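Power supply cable
From the Flikari household encyclopedia, Workshop and Storage section

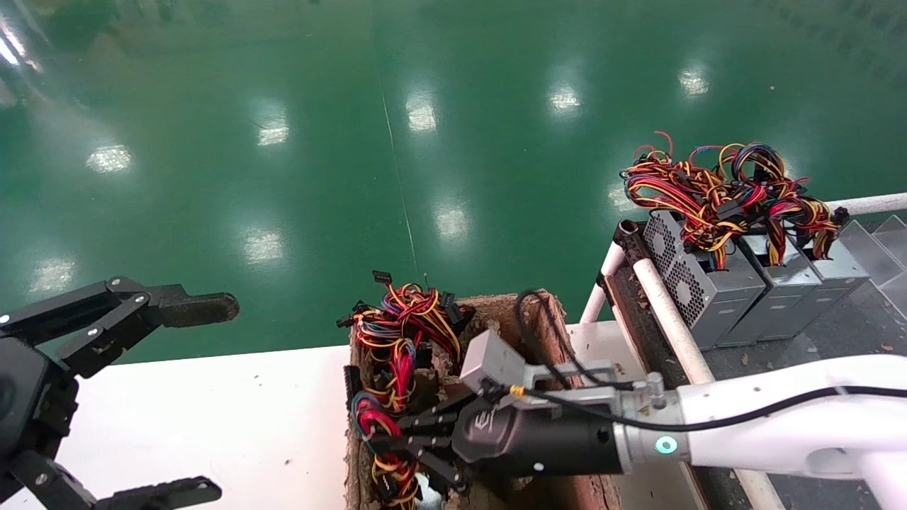
Power-supply cables in a molded-pulp bin, spilling over the front rim.

A power supply cable, in the sense I'm using here, is one of the bundles of colored wire that carry low-voltage power from a computer's power supply to the parts inside the case. I write most of the workshop entries for Flikari, and this is the one I get the most mail about (mostly from people with a box of the things and no idea what to keep!). So I've gone long on storage and kept the electrical side short.

Colors

On the common desktop type, yellow is 12 volts, red is 5 volts, orange is 3.3 volts and black is ground. Blue was used for negative 12 volts, and you'll find a single purple wire for standby power and a green one that tells the supply to switch on. That's the traditional scheme, and plenty of newer supplies ignore it completely and make every wire black. I find those much harder to love. Please don't trust color alone on anything that came out of an odd machine, get a meter on it first.

Connectors

The big one is the 24-pin main board plug, which older boards had as a 20-pin. Then there are the four- and eight-pin processor plugs, the six- and eight-pin graphics plugs, the flat L-keyed SATA power plug, and the chunky four-pin drive plug that everybody calls Molex. Most are keyed so they only go in one way, though I've seen the old drive plug forced in upside down with enough determination.

Modular and fixed

Fixed cables are soldered inside the supply and only end up in a bin when somebody cuts them off or takes the unit apart. Modular cables unplug at both ends, and they are the ones to be careful with. The end that goes into the supply isn't standardized, so a cable from one maker can fit another maker's supply perfectly and still put 12 volts where 5 should be. I lost a drive that way and I'm still a little sore about it. Label them with the supply they belong to before they go anywhere near a bin.

Storage

Open bins are the usual answer. Molded pulp is my favorite, the same rough brown stuff as egg cartons but thicker, and it's cheap and stiff and the connectors don't slide around in it much. It hates water, so keep it off a garage floor. The Trisar parts exchange on Makowska Street used to have 43 pulp bins for its wire, and when they re-sorted everything in July 2022 they logged 1,000 cables, of which 133 were modular ones with no label at all. Those went to scrap.

For untangling, pull from the plug end and work one bundle out at a time. Yanking on a loop in the middle only tightens everything else. A twist tie around each cable (fold it in thirds first) will save you the whole job next time.

Disposal

The copper is worth something, so don't throw them in the trash. Scrap yards usually class them as insulated wire, and some pay a bit more if you snip off the plugs.

See also: Extension cord; Grerus clip; Ribbon cable; Wire gauge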